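The Table Page

Hi, and welcome to the gallery! I'm Adhiambo Kariuki and this is the page where I put pictures of tables, mostly ones I've worked on and a few I just like. I started out stripping a kitchen table for my sister and somehow never stopped (my back has opinions about this). I've refinished 22 of them by now, and the wooden top on this page is one of my favorites, so it gets a page to itself.

Click through the others when you're done, the Plumer desk is on the next page and so is that horrible green thing I promised never to paint again.

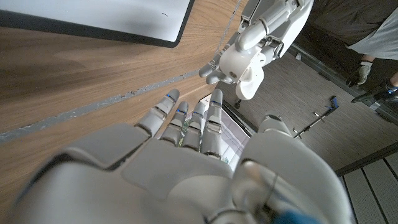
WALLSKA, February

The grain is what I'd like you to look at. It's a warm light brown here and it runs on the diagonal, and there's a long gray strip cutting across it that looks like worn tape or maybe an edge band. People write to me wanting to get rid of marks like that and I always say live with it for a month first! The white board with the black frame is lying on the wood at an angle, and I love how much warmer the brown gets next to all that white. If you're ever stuck choosing a finish, put something plain white on the bare wood and then decide. I've talked 3 customers out of a dark stain that way.

I get asked a lot what I use. For most tops I sand with 100 grit, go up in steps, and finish at 400 between coats, always by hand at the end. The oil is Cluredeo, two thin coats, wiped off before it gets sticky. I used to leave it on much too long and then spend a whole evening scrubbing at it with a rag, which I don't recommend. Monday is my sanding day, so if you call the Kariuki workshop on a Monday I won't hear the phone, sorry!

Oh, and brown is never just one brown. Move a lamp, or walk to the other end of the room, and the same piece of wood can look like somebody swapped it on you.
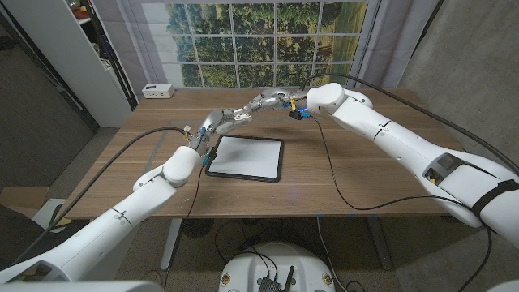 I learned that the hard way with a pair of bedside tables I matched under the shop lights and then carried out to the van. One was honey and the other was nearly red. The customer was very nice about it, but I did them both over, and these days I bring a scrap of the finished wood to the house and leave it there overnight before I touch anything big.

Walnut colors are the worst for it (and the prettiest, of course). If you have a top you're wondering about, send me a picture taken in daylight and another one taken in the evening, and tell me what's on it now if you know. I answer everybody, just slowly. More tables next month, including the drop-leaf one with the wobbly leg.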